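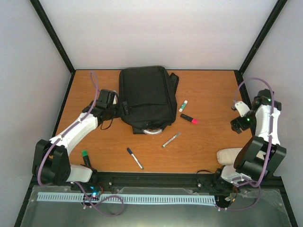

School's out for my two next week, and I have decided this is the year I deal with the backpack situation before August instead of the night before. Long thread, get a drink. 🧵

---

First thing I do is lay the pack down flat on a table and get everything out of it, markers included. I used to do this on the floor and I do not recommend it unless you enjoy fishing a glue stick out from under a radiator.

---

Markers are the big one at our house. They never go back in the pencil case, they just migrate. Last May I found one in the little front pocket, one down in the lining, and one in a lunch bag (why?) with the cap long gone.

---

So now every marker gets a scribble test on the back of an old worksheet. Good strong line, it stays. Faint line, it gets one more try after a night standing cap-down in a mug, and if it's still faint in the morning I say thank you and goodbye.

---

Glue sticks: take the cap off and look before you save it! I once carefully packed up 3 of them for the fall and every single one was an empty tube. My daughter thought this was the funniest thing I've ever done.

---

Then the pack itself. Unzip every pocket, turn it upside down over the trash, and shake it like you mean it. Crumbs, pencil shavings, a permission slip for a trip that was in October. I run the vacuum hose around the bottom seam after that, where the really old crackers live.

---

For ink on dark fabric I dab with a bit of rubbing alcohol on a rag, and I test a hidden spot first. Celeste Espinoza (hi Celeste!) swears by plain dish soap and a toothbrush, and I'll admit hers always come out nicer than mine.

---

Please check the straps while you're at it. Tug hard where they join the pack, top and bottom. If you see the stitching pulling, a few minutes with heavy thread in June saves you buying a whole new bag. Mircea Preda at the repair counter in Bradasthorpe fixed one of ours for 19 dollars and it's held up for two school years now.

---

Somebody asked me on Saturday whether I wash them in the machine. I do, cold and gentle, inside an old pillowcase with the zippers closed, but only if the tag says it's okay. Then it hangs upside down with the pockets open until it's dry all the way through, and that can take a couple of days if it's muggy.

---

The markers that passed go in a zip bag in the kitchen drawer and not back in the pack, or they'll be all over the bottom of it again by the Fourth of July. I write the kid's name on the bag, and I still get asked every week whose purple it is.

---

Okay, one pack done, one to go, and the second one smells like banana. Tell me what you found in yours, I want to hear all of it!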